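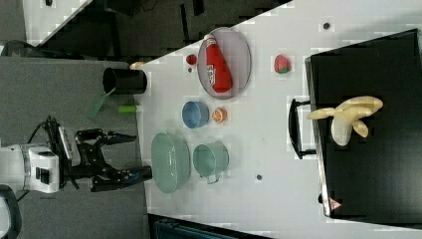 The toy food table at Heredbridge, with bananas on the tray

I spent 17 January 2019 at the Skadora open day, and came home wanting to share how you run a pick-up demo.

1. Set out toy food with clear gaps, and keep visitors behind the line.

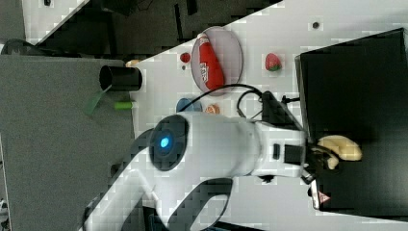 Banana in the gripper, next to the black box

2. Go slowly near anything with a rim – I'd allow 22 seconds a move.

3. Check the wrist view before you choose what to pick up next. Ketchup on a plate is a nice easy one to spot!
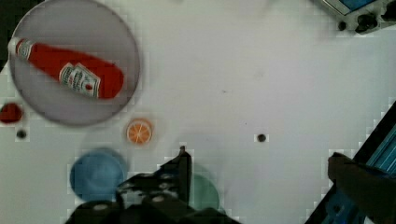

Hinata Onishi reckoned beginners should stick to one item for the first 6 goes, and I'd agree.

4. Swap drivers and start again. 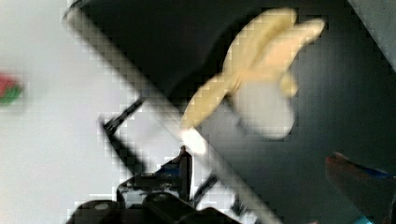

5. Let the kids have a turn – mine loved it!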